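Bindden Workshop Arm Cell - Frequently Asked Questions

These are the questions that keep coming up about the arm cell at Bindden, the shared workshop on Laston Street.

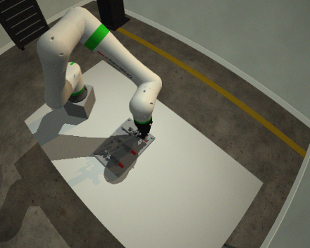 Most of them concern the simulation, the fixture plate, or when a member can load a part. Answers are kept short. If yours is missing, write to the address at the bottom and it will be added when the page is next revised.

What is the cell for?

Loading and clamping small brackets so they can be deburred. The work has been done by hand at the bench until now. It is repetitive, the parts are all alike, and the clamping order matters more than the speed.

Is this a product or a kit?

Neither. It is one cell, built by members in the evenings. The drawings will be shared, but there is no kit, and we can't quote for building a second one.

Why does everything happen in simulation first?

A wrong joint value in the simulator costs a few seconds. We also have one usable arm and several people who want to write programs for it. With a shared model, each person can work at home and bring in a program that has already been run.

The rule is simple: no program goes to the controller until it has completed a full cycle in simulation with collision checking on.

Which simulator do you use?

A scene builder called Nodero, written by Mingxuan Qiu on top of open source physics and rendering libraries. It reads a plain text scene file and a folder of meshes. There is no graphical editor. To move the fixture plate you change three numbers and reload.

How closely does the model match the real cell?

The table, pedestal and plate were measured and modeled from those measurements. The plate center is 440 mm from the base axis, taken along the table. The tool is 159 mm from the wrist flange to the tip. Both values are in the scene file and should not be edited without asking.

The room around the table is scenery. The floor, walls and cabinets come from a stock set and have no collision geometry. Don't use them to judge clearance. If you need to know whether the elbow will reach a shelf, measure the shelf.

Why is the arm on a pedestal?

To bring the tool down onto the plate from above without the wrist folding back on itself. In the first layout the base was bolted straight to the table, and the solver kept choosing a posture with the elbow low and out to the side. Raising the base fixed most of that. The rest was fixed by giving the solver a better starting posture.

Why three clamps on one plate?

The bracket is long for its width and lifts at one end if it is held only in the middle. The clamps close in sequence, working from one end to the other. Opening is in reverse order.

The clamps are manual, with red handles. We looked at pneumatic ones and decided against them. Air would have meant a compressor, a valve block and another set of outputs, and the manual ones can still be worked by hand when the arm is off.

Can the arm tell whether a clamp has locked?

No. There is no sensor on the plate. The program moves the handle through a taught path and assumes it arrived. A small switch under each handle is planned. Wai-kit Yuen has drawn the bracket for it, and the wiring has not been started.

How was the handle path worked out?

Each handle swings about a pivot, so the tool tip has to follow an arc. We fit the arc from points picked off the mesh, then offset it by the tip radius. A straight-line move between the open and closed positions will drive the tool into the clamp body. This is the most common mistake in programs submitted so far.

How much testing has been done?

The current clamping sequence has run for 1,724 simulated cycles, with small random shifts added to the plate position. Of those, 19 ended in a collision stop. All of the stops were on the last handle in the sequence, during the approach. The approach point has since been raised, and the full set has not been rerun.

The model says nothing useful about friction or wear at the clamp pivots. Treat the figures as a check on geometry only.

My program passes in simulation and faults on the controller. Why?

Check these in order:

1. The tool frame. The simulator loads it from the scene file. The controller uses whichever one is active.
2. The wrist configuration. Two joint solutions can put the tip in the same place, and the controller may not pick the one you saw.
3. Units. Nodero works in meters and radians. The export script converts to millimeters and degrees, but only if you use the export script.
4. Joint speed. The simulator will warn about this and carry on - read the log.

Is the cell guarded?

Yes. The real table is inside a fence with an interlocked gate, and the arm will not run in automatic with the gate open. Teaching is done at reduced speed with the enabling switch held. Two people must be present. The fence is left out of the simulation scene to keep the view clear, so don't plan moves that swing past the table edge.

Who can use it?

Any Bindden member who has done the induction. Ching-wen Poon runs it and keeps the booking sheet. You will need to bring a program file and the simulator log that goes with it.

Will the files be released?

The scene file, the plate drawing and the export script, yes. The arm meshes are not ours to pass on, so you will need to supply your own and check the joint origins.

Last revised December 2023.

Comments

Deming Xu
On the wrist configuration point: is the flag written into the export, or do we set it by hand on the pendant?

Chun-hung Yeh
By hand for now. The export leaves that field at its default. It's on the list.

janssen_r
Have you tried a compliant tip for the handles? We had similar trouble with a drill jig and a bit of rubber hose over the finger took up most of the error. Wore out fast though.

Chun-hung Yeh
Not yet. It would change the tip radius, so the arcs would have to be fit again. Worth a test once the switches are in.

Deming Xu
Thanks. Also, the link to the plate drawing gives me an empty folder.

Contact: cell desk, Bindden Workshop, Laston Street | © Bindden Workshop members | Back to top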